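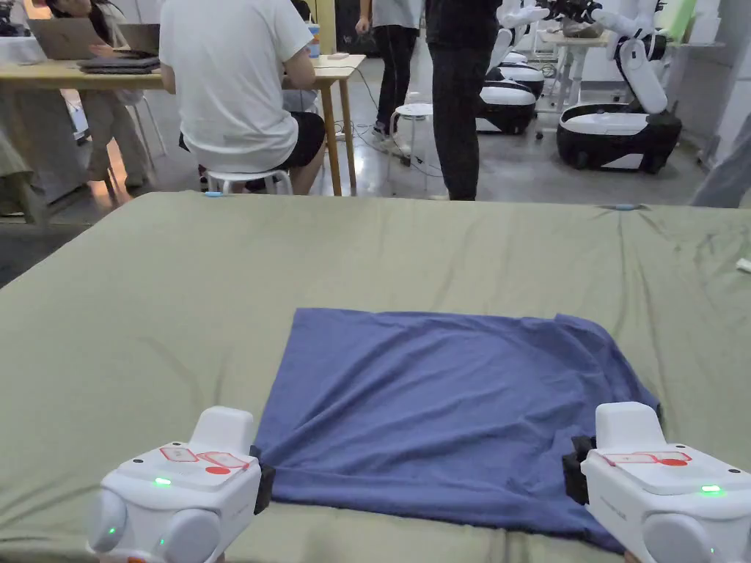
Is the audio guide at Garau Castle worth paying extra for? I'd say get it if you're going up the keep, and skip it if you only want the gardens.

I hired the Vuretti handset in October and loved the bits on the chapel and the old well (the ghost story is daft, but my sister was hooked!). There are 234 steps to the top and it chats to you most of the way up. My gripe is the volume, far too quiet on the windy side of the walls. Bring your own headphones if you can, the ones they lend you pinch.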